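Kitchen Counter Runs, rules and data card
Bremell / Mamlow counter set, rev of 2018-02-28

What's in it: 868 episodes, single arm, tabletop. 495 passed review, rest are in the "held" folder. Don't train on held.

House rules, read before you add anything:

Arm stays parked clear of the board until the operator calls start. Small plate goes on the board, toy food on the teal plate to the right. No real fruit, ever.

Cables: check the slack before each run. Nothing draped across the board. Appliances on the left stay switched off at the wall for the whole session.

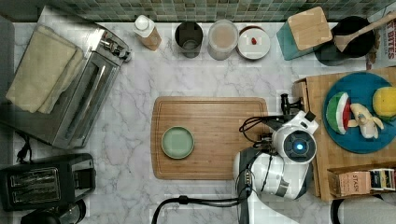

Petrenko side would like it noted that the cable rule is too soft, a loop near the wrist can snag on any rotation past the limit, and they want a hard check in the start script instead of a person looking. Fair. Open item, see tracker. Until then a person looks, and signs.

Speed cap near fixed fixtures is 1000 on the controller scale divided by whatever your Jumholm profile says, do NOT edit the profile locally. Faucet counts as a fixture. So does the backsplash.

Keep-out zone round the faucet is 13 cm for open-loop moves. Closer than that only with the wrist camera live and somebody on the stop button.

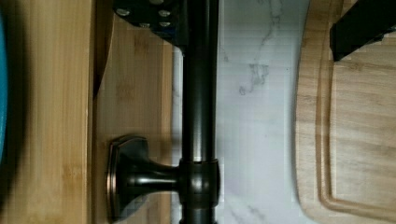

Lever gets treated as fragile. No pushing on it unless the task file says so, and then slow, one try, back off. Contact that wasnt planned = episode goes to held, even if the task finished fine.

Labels: success, fail, abort. "Almost" is a fail. Write the reason in the notes feild, short is ok.

Known gaps: one kitchen only, lighting barely varies. Next pass planned for July.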